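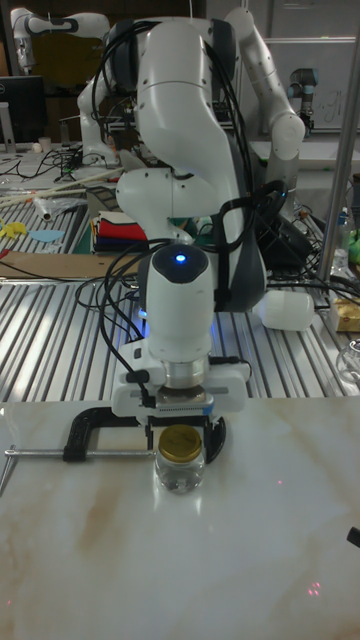 Re: [clistura-users] Jar lid task: hand guiding or remote control?

Posted by Rosângela Damasceno, 29 May 2024
4 replies | 0 shares

Kristóf Szűcs wrote:

> We want to record demonstrations of a screw lid task with the
> Clistura recorder. Hand guiding gives us nice slow approaches, but
> the rotation is poor. The operator runs out of wrist, lets go,
> regrips, and the force trace is full of the operator's own hand.
> Has anyone on the list done the same task by remote control, and did
> you need to change the filter settings? Ours are still the defaults
> from the Tudel build.
>
> Also, where do you cut the episode? We can't agree on that.
>
> Kristóf

Kristóf,

We have done both, on a short glass jar with a gold-coloured metal screw lid. The arm comes down vertically over a marble-patterned top at the front of the slotted aluminium table. Our notes follow in the order you asked.

Hand guiding. Same trouble as yours. With a hand on the wrist, the logged force is the sum of contact and operator, and we found no filter that separates them well. We kept the hand-guided runs for the approach only, from the home pose to the point where the fingers sit on either side of the lid. For that part they are better than anything we got remotely: the paths are shorter and the operator doesn't stop to check the camera view.

Remote control. We use the Hamada handset with translation scaled down and rotation left at one to one. Scale both and people over-rotate the handset to compensate, and you are back to running out of wrist. Lock tilt in software. The gripper should point straight down for the whole episode, and any tilt that creeps in during the turn shows up later as a policy that leans on the rim.
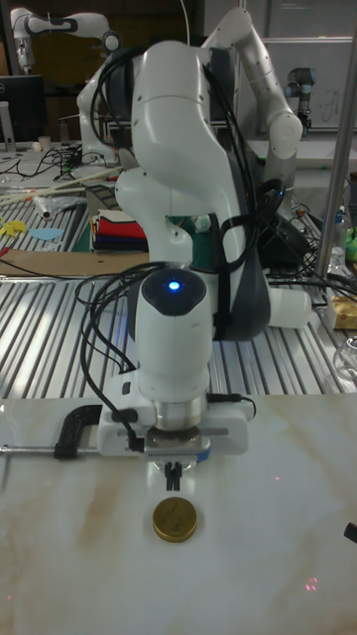 Release height matters more than I expected. Our early operators opened the fingers well above the surface when putting the lid down, and the final pose of the lid was scattered all over the place. We now ask for the fingers to be low before opening, and we log lid pose as its own channel, separate from the jar.

Filters. Drop the Tudel defaults. They smooth the gripper width along with the pose, and the moment of closing gets smeared. Set the pose filter as you like but leave gripper width raw. The buffer should be at least 2000 samples, or the recorder silently drops the start of longer episodes. The Cenard driver has a second buffer of its own with the same limit, in a different config file.

Cutting. We cut at the last frame before the approach starts and at the first frame after the fingers are clear. Turning and regripping stay in a single episode. We tried labelling each regrip as a sub-episode and the labels were inconsistent between operators, so we gave it up. 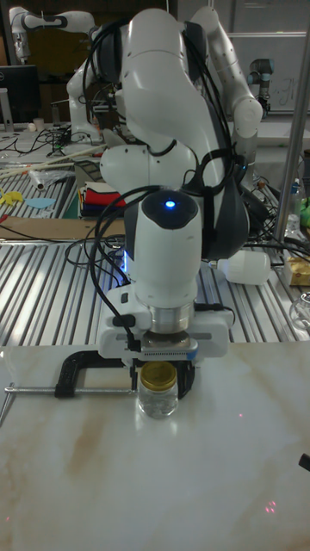 Keep the start pose of the jar varied, but keep the fixed hardware where it is. We have a C-clamp on the table edge right by the jar, and during May somebody took it off and put it back further along. The 56 episodes recorded after that had to be tagged as a separate set. If you have a clamp or a fixture in camera view, mark its position on the table with tape.

I can send you the config diff. It is against the current recorder, so if you are on an older one the section names will differ. Which driver version are you running?

Rosângela

Reply to list | Contact the list owner | Back to top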